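HALSIDE OPENS COMPARATIVE TRIAL OF ROBOTIC HANDS FOR MOULDED PARTS

For release: September

Halside has begun a comparative trial of robotic hands and arm controllers for the handling of moulded trays. The program will compare five-fingered hands from Drikero with a second design supplied by Yao. Both are fitted to the same two-armed robot and work at the same yellow bench, on shoe-shaped trays with raised rims.
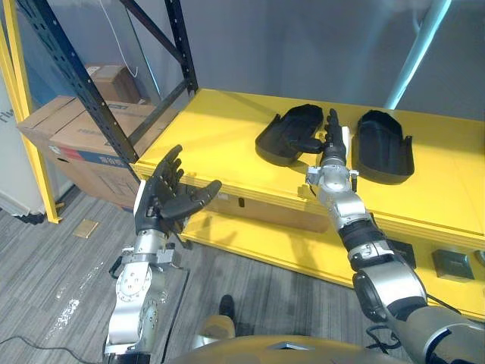
Why compare hands on one robot?
Keeping the arms and the bench unchanged means that any difference in results can be put down to the hand or its controller.

Each hand will complete 2000 attempts over 28 working sessions. Of these, 790 are set aside for trays placed at an angle to the bench edge, a position that production staff identified as the hardest to manage. An attempt is recorded as a success when the tray is lifted, moved and set down without being dropped or marked.

"Our customers ask us which hand they should buy, and until now we have answered from experience," said Shufen Li, Director of Applied Automation at Halside. "We would like to answer from a common set of measurements."

The trial also covers the cameras used to guide each grasp. Views from the head and the wrist are recorded together, so that engineers can review finger contact at the rim from both positions.

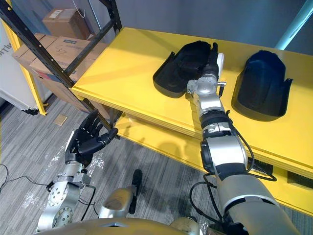 Controllers and reporting

Two controllers will be assessed with each hand. The first follows a fixed grip force; the second adjusts force during the lift. Operators will change controllers between sessions under a written procedure, and settings will be held constant within each session.

Wrist camera recordings will be labelled by grasp type and stored with the matching force readings. 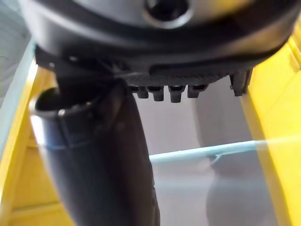
Halside will release the labelled recordings to participating suppliers when the final session is complete, together with a summary of faults and maintenance time. Suppliers may comment on the findings before publication.

Media enquiries: Communications Office, Halside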